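Checking a Simulated Grasp Policy Before You Trust the Success Rate

Last updated: November
29 shares | 12 comments

A success rate measured in simulation depends on how the success test is written. The procedure below is the one used for the Hestwood tabletop tasks. It assumes a working simulator, a trained policy and a scripted reset.

1. Fix the seeds

Generate the evaluation seeds once and store them with the task file. Hestwood uses 938 seeds per task. Do not draw new ones for each checkpoint, or differences between checkpoints will mix with differences between layouts.

2. Define success by contact and height

For pick tasks, require contact on both fingers and a lift of 9 cm, held until the end of the episode. Height alone passes episodes in which the object is flicked upward by a bad contact.

3. Add one object the policy must not touch

Place it near the target, within the range of the wrist's normal motion. Log every contact between this object and any link of the arm, including the forearm. Score these episodes separately from missed grasps.

In the bowl task the target is the small red object inside the pink bowl, and the wine glass is the object to avoid. Save a render with the gripper open over the bowl, before descent. Most approach errors can be sorted at this point by comparing the finger positions with the rim.
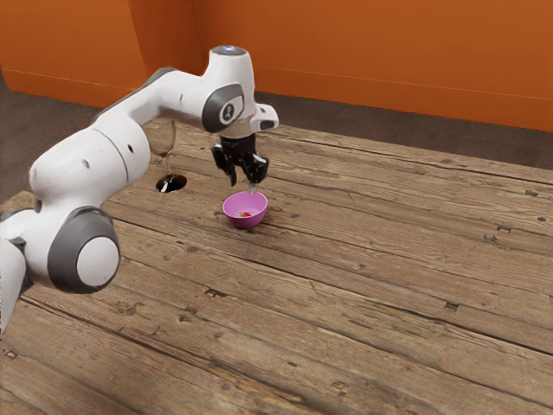

4. Replay the failures

Replay each failed seed with the policy's actions recorded — not recomputed — and step through the last 12 control ticks. Label the failure as approach, closure or lift. If the replay ends differently from the original run, the physics is not deterministic and the seeds from step 1 are of no use until that is fixed.

5. Report both numbers

Give the plain success rate and the rate with glass contacts counted as failures. In the Tellavetti baseline the two differed by 9 points, and the ranking of the top two checkpoints changed.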